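Skenside Land Registry District

The Skenside Land Registry District is a recording district for real property in the town of Gotville and the rural land north of it. It keeps deeds, plats, easements and liens for house lots, farm tracts and vacant parcels. The district office is on Tovar Street in Gotville.

History

Before the district was formed, land records for the area were held in two separate offices, one for the town and one for the outlying tracts. Boundary descriptions often disagreed, and buyers had to search both sets of books before closing. The records were later merged under a single index, with each parcel given its own number.

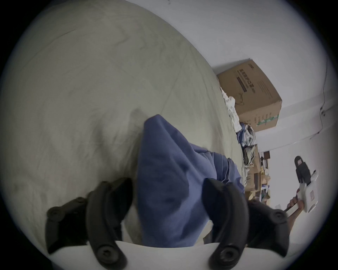
The merged index divides the district into eight sections. Five cover the town, two cover farmland, and the last covers the Grudent Addition, a subdivision platted on former pasture. Lots in the Grudent Addition are narrow and deep – a layout meant to give every owner access to the creek road.

Recording

A deed must be signed, notarized and accompanied by a legal description before it can be recorded. Street addresses are not accepted in place of a legal description. Documents are indexed by parcel number and by the names of the buyer and seller. Vacant lots without a surveyed area are listed with an acreage of zero until a survey is filed – the entry does not affect ownership.

Public access

Index books may be viewed at the office during business hours. Copies are made for a fee. Online search opened on 17 July 2023 and covers the town sections only.

See also

Plat
Easement
Title search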